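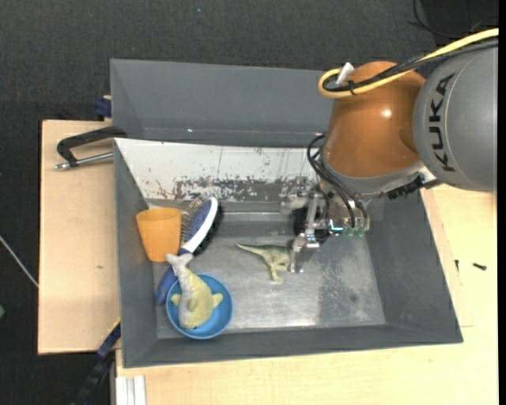 Kollcombe picking cell back in service after cable and hose work

The bin-picking cell at the Kollcombe workshop is running again after a two-day stop for work on its cables, air hoses and gripper. The cell was handed back to the day shift on May 4, 2026, and has been working through its normal list of mixed household items and toys.

Berwyn Sayce, who looks after the cell, said the stop had been planned for April but was put off while the workshop waited for a set of hoses.

"It was still picking, but it was dropping more than I like," Sayce said. "The log showed 984 good lifts out of the last 1,000 before we shut it down. A month earlier it was better than that, so something had moved."

The cell is simple in layout. A KUKA arm reaches down into open-topped gray bins set among light wooden surfaces, with clamps against the sides of the bins. The gripper works on whatever has been put in front of it. The usual load is deliberately awkward and includes a hairbrush, a bowl, a cup, a toy fish and a small green toy dinosaur. Hard and soft things are mixed together, and items are allowed to lie on top of one another.

Most of the lost lifts were traced to one of the thin black hoses that run down to the gripper. It had been rubbing on a bracket each time the wrist turned to its far position and had worn to a slow leak. The leak was too small to trip the pressure alarm. It did make the fingers close late, and a late close on a light object usually means the object gets pushed along the bin floor.

All of the hoses in the bundle were replaced, including those that tested sound. Sayce cut the new ones slightly longer so that they arc out from the wrist before bending down to the tool. The old set had been cut short to keep it out of the way of the bin walls, and that had put a steady pull on the fittings.

The heavier cable along the top of the arm was left in place but dressed again. It now has a larger loop above the orange joint housing, with the black cables tied in beside it. According to the work sheet, the loop was checked with the wrist at both ends of its travel and then at half speed through the full picking path.

"You want slack where it bends and none where it can snag," Sayce said. "I move it by hand first, then slow, then I stand there and watch it for longer than I need to."

Work on the gripper took most of the second day. The fingers were taken off, cleaned and refitted, and the 16 screws holding the plates and brackets were replaced as a set. The finger mounts had shifted slightly to one side. The shift would not matter on a large item, but it showed up on narrow ones such as a brush handle or the tail of a toy, where the fingers have little to close on.

After that the tool position had to be taught again. Sayce used a pointed pin made by Dorau, a small tooling shop that also supplied the new hoses, and brought the tool to the same point from several directions until the readings agreed. The floor height of each bin was then measured and entered into the program, so that a fingertip can come down beside a small object and stop short of the metal.

The bins were not changed. The white panel at the rear of the front bin is scuffed and chipped along its lower part, and the bin floor is scratched. Sayce said he looked at fitting a new panel and decided to leave it until the next planned stop. The marks do not affect the grip, and the vision software, a package called Zaven, was set up with them in view. Changing the panel now would mean taking a new set of background pictures and repeating the lighting check.

The clamps were loosened, wiped down and tightened again. A bin that creeps a few millimeters over a week can look like a fault in the arm, and the workshop lost most of a day to that last year. Checking the clamps is now the first line on the weekly sheet, ahead of anything that involves opening the control cabinet.

The cell was tested on Sunday evening with a run of 585 picks, using the same objects that had been in use before the stop. Sayce did not give a full breakdown but said there were no drops caused by a late close. The misses that remained came from the vision side, mainly when one object lay partly across another and the software chose the wrong edge.

Those cases have been passed to the Pugh office, which handles the software for the workshop. A change to the way overlapping objects are sorted is due to be tried on the cell later this month. It can be loaded between shifts and does not need another stop.

The weekly sheet has also been changed in two places. The hoses are now to be inspected with the wrist turned to its far position, where the rubbing took place, and finger closing time is to be written down at the start of each Monday shift. Both had been left to the monthly check until now.

Spare hoses cut to the new length are being kept in the drawer under the bench, along with a spare set of gripper screws. The old hose with the worn spot has been kept too – Sayce plans to show it to the evening shift when they go through the new sheet.

The next planned stop is in the fall.

Comments (4)

benchvise_tom
We had the same thing with a hose on a bracket. Spiral wrap fixed it for a while but the wrap wore through as well. Longer hose was the right call.

M. Okell
Did they log the closing time before the repair? Would be useful to see how late it was getting before the drops started.

ridgeline44
@M. Okell the article says it was only looked at in the monthly check, so probably one number at best. We write ours down every shift, takes a minute.

Carla P.
Would have changed the panel while the cell was down anyway. You end up stopping again for it.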